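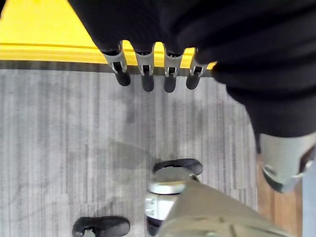 Re: Rennie hand kit, worth the money?

Home | Archive | Threads | Subscribe | Log in
Search this list Go

From: Afshin Hosseinzadeh
Date: 20 Feb 2026

Quick one, typing between runs.

Yes we have the Rennie on the demo unit at Sondport, black fabric sleeve and all. Short version: like the hand, don't like the sleeve. Cloth bunches up over the knuckles and you end up tugging it back before every reach. Rubber tips are good, decent grip on cardboard, less so on anything glossy. Metal finger segments pick up prints like crazy, whatever.

Price, Skarkham quoted us 2,224 per hand. Asked for a pair discount, got it down to nearly 2,000 each. Cabling extra!! Check that before you sign.

Support ok. 3 emails to get the right firmware, then fine. Havent tried the Stidus one so can't compare, sorry.

If you can wait til April there's supposed to be a shorter sleeve. Would hold off if I were you.

Afshin

> From: Sewwandi Ranasinghe
>
> Hi all, anybody running the Rennie hand on a full legged unit? We have budget for two and I'm stuck between that and the Stidus. Mostly picking boxes off a low platform. Does the fabric cover get in the way of the fingers? And what did you realy pay?
>
> Thanks, Sewwandi

We use cookies to keep you logged in. Accept | Settings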